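Programs > Facilities Grants > Shared Kitchens > Ristov

Last updated: June

We use cookies to remember your display settings. By continuing to read, you accept this.

Shared Pantry Refrigerator Layout, Ristov Building
Second progress report to the Zuvberg Fund

1. Scope of this report

The grant covers the arrangement, labeling and restocking routine of drinks in the shared pantry refrigerator at Ristov. It does not cover food storage, the purchase of drinks, or any change to the refrigeration system. This report describes work done in the nine weeks since the first report and sets out what remains before the final one.

The first report described the condition at the start. Cans and bottles were loaded into whatever space was open, older stock was pushed to the back, and bottles were laid across cans when the upright positions were full. Two written instructions existed and disagreed with each other on where bottles should go. Both have been withdrawn and replaced with a single sheet, now at revision C.

2. Layout

The layout divides the open compartment into a can section and a bottle section. Cans are held on the shelves. Bottles stand in the lower part, close to the door opening, where they can be taken out without moving anything else. The drawer is treated as overflow and is meant to be empty at the start of each stocking round.

Three rules govern the can section:

Cans of one kind stay on one shelf tier until that tier is full.
Tops face outward where cans are laid down, so that a can lying behind another can be recognized by its end.
The upper shelf is filled last. The ledge at the front hides anything placed behind it, and short users have difficulty seeing what is there.

The third rule was added in this period. During the first weeks the upper shelf was filled first, on the reasoning that heavy loading low down made the bottles hard to reach. In use, stock on the upper shelf was overlooked and had to be cleared by hand at the end of the month. Reversing the order removed most of the problem, at the cost of a little more crowding on the lower shelf.

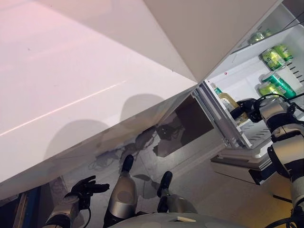 The crowding is tolerable as long as the lower shelf holds cans of a single diameter. Slim cans laid next to standard cans leave a gap that is too narrow for either, and the whole row then shifts when one is withdrawn. Revision C therefore restricts slim cans to the middle tier. We considered a divider strip for the lower shelf and decided against it. The strip would need to be removed for cleaning, and past experience with loose parts in this pantry is that they are put in a cupboard and stay there.

Bottles gave less trouble than expected. A standing bottle takes up more height than the shelf spacing allows in the upper part of the compartment, so there is effectively one place for it and users find it without a label. The remaining difficulty is with the second row. When a front bottle is removed, the one behind it is rarely moved forward, and the next round of stocking fills in front of it. Rotation is discussed in section 4.

3. Stock handled

The stock log for the period records 1616 containers placed in the refrigerator, of which 699 were cans. The remainder were bottles, almost all tea and water. Cartons are excluded by the terms of the grant and are kept elsewhere.

A container is logged when it goes in. Removal is not logged. The fund's reviewer asked in the last round whether removals could be recorded as well, and we looked into it. A tally sheet on the door was tried for a short time and was filled in so unevenly that we do not think the numbers should be used for anything. We have not included them.

Placement was checked at the end of each stocking round against the sheet. More than 114 containers were found outside their assigned section over the whole period. The figure is a lower bound, as checks in the first week were done from memory and only the clear cases were written down. Most of the misplaced containers were bottles laid flat in the can section, which happens when the standing positions are full and the drawer has not been opened.

Bottles laid flat are a concern for two reasons. They roll when the drawer or door is moved quickly, and they turn their labels away from the user, who then picks up the bottle to read it and puts it back somewhere else. Revision C asks that any bottle found lying down be stood up, or moved to the drawer if there is no standing room. It is a small instruction and it adds little time to the round.

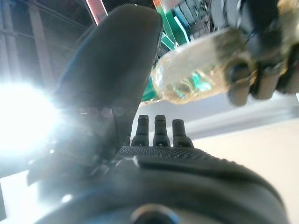 Should a bottle be turned so that its label faces out before it is set down?

The label should face the door opening. Turn the bottle while it is still clear of the shelf, set it down on its base, and let go only once it stands without leaning on its neighbor. Bottles with the same cap color can hold different drinks, so the cap is not a substitute for the label.

4. Rotation of stock

Rotation was the weakest point in the first report and it is still behind schedule. The target was that each round would begin by bringing older stock forward. In practice this was done for cans and skipped for bottles. The log sheet has a box for each, and the bottle box was left blank in most of the rounds before June.

We changed two things. First, the order of the sheet now matches the order of the work: open the drawer, clear it into the main compartment, bring bottles forward, bring cans forward, then load new stock from the lower shelf up. Under revision B, loading came first on the page and rotation was a note at the bottom. Second, new stock is held on the counter until the rotation box is filled in. Compliance has improved since then, though the run is short and we would not want to state a rate yet.

The drawer needs separate mention. It is a shallow tray and slides out fully, which makes it useful as a staging place during the round. It is a poor place for storage. A bottle cannot stand in it with the drawer closed, and cans placed in it tend to be forgotten. Our position in the first report was that the drawer should be kept clear at all times. That was too strict, and the position in revision C is that it may be used for overflow between rounds and must be cleared at the start of the next.

Handling during the round has also been standardized. A bottle is taken by the body, below the label where possible, and not by the cap. Screw caps on the tea bottles are small and ribbed and give a fair hold, but repeated lifting by the cap was associated with two leaks in the first period. No leaks were logged in this one. We do not claim the change in handling is the cause, as the supplier also changed its packing over the same weeks.

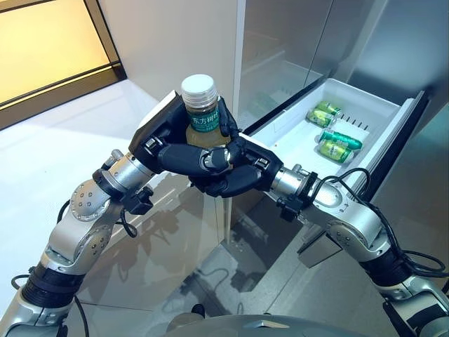
Deleck commented on the draft of this section that the drawer rule will hold only if stocking rounds are kept at fixed intervals, and asked that the interval be written into the sheet instead of being left to the pantry schedule. The comment further noted that overflow left in a drawer over a long weekend is, for practical purposes, storage.

We accept the point. The interval will be entered on revision D. The difficulty is that delivery times are set by the building and have moved twice during the grant. The sheet will therefore state a maximum interval and leave the exact time open. Rounds are at present started at 7:30 a.m., before the pantry is in general use, and we see no reason to change that.

5. Labels

Shelf labels were printed on the Marinescu clip format, which attaches to the shelf front without adhesive. They have stayed in place through normal use. They do not tolerate wiping well, and the print on the lower tier has started to wear. A laminated version is on order and will be charged to the consumables line.

Wording was shortened. The earlier labels carried the product name, the section code and the rotation rule. Users read the first line only. The new labels carry one word, CANS or BOTTLES, and the rest has moved to the sheet inside the pantry door. Several products in the regular order have packaging in a language other than English, and for these the sheet now shows the name exactly as it is printed on the package, next to the English order name. This has reduced the number of queries during stocking.

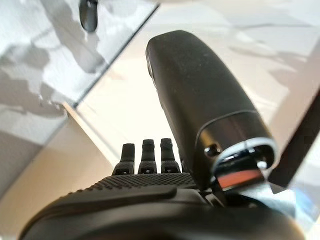
Figure 4. Ristov pantry, second reporting period.

6. Budget position

Spending is within the approved lines. The underspend on shelf fittings comes from the decision not to install a divider strip. We ask the fund's permission to move that amount to consumables to cover the laminated labels and one reprint of the sheet. No other transfer is requested.

7. Work remaining

Issue revision D of the stocking sheet, with the maximum interval included.
Fit laminated labels on all tiers and repeat the wipe test.
Run rotation checks for bottles at every round until the final report.
Settle the treatment of slim cans if the order changes — the middle tier will not hold them all if the quantity goes up.

The last item depends on the autumn order, which the building has not yet confirmed. If confirmation comes after the final report is due, we will submit the slim can arrangement as a one-page addendum.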